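Search this encyclopedia Go Advanced search

Drivlow gripper comparison

The Drivlow gripper comparison was a series of bench trials of two-finger robot grippers, run by the Serstead workshop under the engineer Mercedes Flores. It set the Mostari parallel gripper against the Zeleke gripper, using the same arm, controller and wrist camera for both. The trials began in February and the results were published on 2021-03-27.

Method

Each gripper was fitted with dark, angled fingers and viewed through the wrist camera, which was fixed so that both fingertips stayed in view.

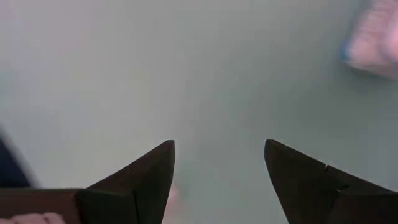 Opening width and closing speed were set from the controller before each run. Every gripper made 1,000 grasps, in blocks of 50. A grasp was scored as held, slipped or missed. Finger pads were checked between blocks and replaced if worn.

Test objects

Household goods were preferred to machined blocks. The set included plastic bottles and white cylindrical containers, picked up singly or in pairs. Pairs were the harder test, as two round items of different width tend to roll against each other when squeezed.
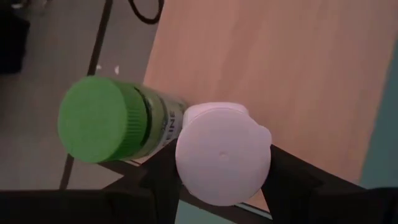

Results

The Mostari gripper dropped fewer single items. The Zeleke gripper did better with pairs, which Flores put down to its slower final approach. Camera images from roughly 200 failed grasps were sorted by hand, and most showed one finger touching before the other. A later run with softer pads was planned but has not been reported.

See also: End effector; Wrist camera; Force control

Shared 50 times 3 comments

Contact us | Copyright and terms | Back to top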